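The Long Way Around a Record

My grandmother had 80 records and one chair she liked to hear them from, and I suppose everything I feel about music started there, somewhere around the second side.
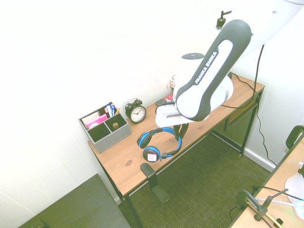 Listening was an evening's work in her house. You picked the record, you wiped it, you sat, and if you talked during the slow part you were sent to the kitchen (where, to be fair, there was usually cake).

I thought of her all through March, when I gave up skipping songs. Marjan Pakzad, who runs the Monday-less little listening club in Zatholm – they meet whenever the library lets them – had told me to try 4 albums, start to finish, and to stay put. I fidgeted terribly through the first! By the last I had let my tea go cold.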